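# Progress report, Mostyn parts sorting — June

Prepared for Pui-shan Tam by Mwende Barasa, 2025-06-23

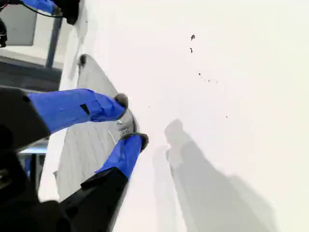

*Grey piece with faint diagonal ridges or stripes and with a small white marking near the right edge, on the white work surface.*

In this period we continued with sorting and recording of the loose parts which came to us from the Skodis store. The full list has 2,000 pieces. Until now 1,302 are entered in the register with a number, a short name and the shelf where they are kept. The thin, flat pieces took more time than we planned. They look very similar to each other, and the markings are small and pale, so each one must be read under good light before it is entered.

For 234 pieces we could not decide the correct group. Chih-ming Fu keeps them in separate trays and will go through them together with Young-sook Kong. I expect that most will find their place, but I cannot promise this for all.

A second point is the cleaning. Small specks collect on the white surface during the work and they can be confused with marks on the parts. We now wipe the surface between trays — it is a small change, but the notes became more clear.

From the budget we bought 51 new trays. We did not yet spend the money for labels, as the first samples did not stick well.

Next steps:

- finish the flat pieces
- choose the labels (Ayodele Ibrahim will send two offers)
- begin with the boxes from Seloden

We kindly ask for your approval of the label cost before the boxes arrive.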